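Call for Participants – Remote Demonstration of Household Tasks

Namesum invites applications from adults to take part in the Vurnano study, in which participants guide a pair of robotic arms through everyday cloth handling.

The task

Participants operate both arms and their gloved hands by remote control. The current task concerns a blue cloth and an open storage case on a tabletop.

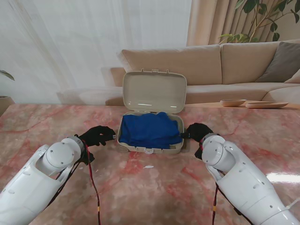 What participation involves

Each participant completes 8 sessions, beginning with a practice session on the controls. Views from the wrist cameras are supplied throughout – participants are expected to consult them when bringing the fingers to the fabric.
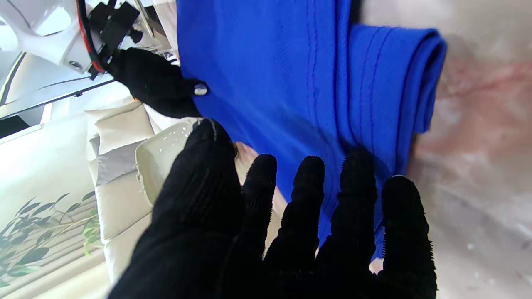
Prasanna Samarakoon: My first sessions were slow going. I kept watching the arms when I should have been watching the cloth, and my demonstrations improved once I changed that.

Eligibility and selection

Applicants must be 18 or older and have full use of both hands. Prior experience with robots is not required. The study has 15 places, and preference will be given to applicants able to attend on weekdays. Participants may withdraw at any time without penalty.

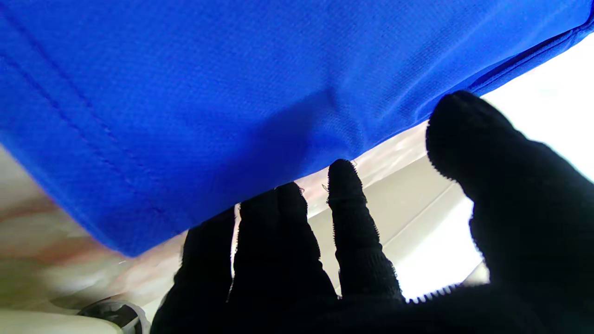 Wrist camera view: gloved fingers at the blue fabric.

How to apply

Applications close on May 7, 2022. Enquiries should be directed to Aidan Ó Gríofa, Study Coordinator, Namesum.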